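Stoline Hand Grippers: Review After the Beddoe Open Day

Posted Apr 1, 2026

Stoline sells a pair of hand-held grippers meant for teaching robot arms by example. You hold one in each hand, do a job with them, and the recorded motion is used to train an arm to do the same job. I had read the product sheet a few times and couldn't tell if they would suit our shop, so in March I drove to the open day at their Beddoe office and spent most of the afternoon with the kit.

Check-in was quick and parking was free. The office is on the second floor above a tile showroom, and the elevator is slow. They run visitors through in groups of 6, which is a good size. Everyone in my group got a turn, and I got two after one man had to leave for a call.

Lowri Parri ran the demonstration. She talked for ten minutes or so and then handed the grippers over, which I appreciated. She was open about what the kit does poorly. Shiny parts are a problem, and so is any job where you need to twist your wrist past a comfortable angle. She also said new users tend to move too fast, and I did.

Setup is the weak point. The stand and the computer take up a fair amount of floor, and calibration has to be repeated whenever the stand gets bumped. The manual is 87 pages long and puts calibration near the back. Boyang Hao, who handles support, told me a shorter guide is on the way but wouldn't give a date.

The price on the day was $1,820 for the pair, software included. The older single-hand kit is still listed at $1,073. If your work only needs one hand, I would look at that first. Most of ours needs two.
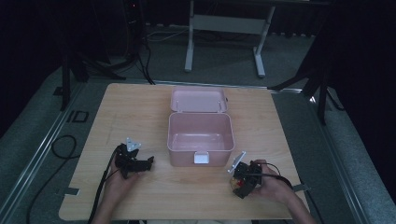
Grip feel is what I went to find out about, and it's better than I expected. The trigger is light and the fingers close evenly. My hands are large and I had no trouble with the fit, though a woman in my group with small hands had to stretch. Cables are my main complaint. There is one on each gripper, and the right one loops over the back of your hand, where I kept noticing it. The practice job was a pink plastic box with a hinged lid, set on a wooden board, and it's a fair test. A small latch like the white one on the front takes some care with fingers that short. I fumbled my first try and did fine on the second.

My forearms were tired after twenty minutes. Lowri said regular users take a break every half hour, and that sounds right to me. A wrist strap would help, but Stoline doesn't make one.

The software is plain and easy to follow. You start a take, do the job, stop the take, and keep it or throw it out. I would like a way to trim the ends of a take without opening a second window.

I've also tried the Pidulberg set, at a trade show in Stistomdale. It is lighter in the hand, but the trigger has a dead spot halfway through the pull — bad enough that I gave up on it. The Stoline pair is the one I would buy of the two. I've asked for a quote with the longer cables.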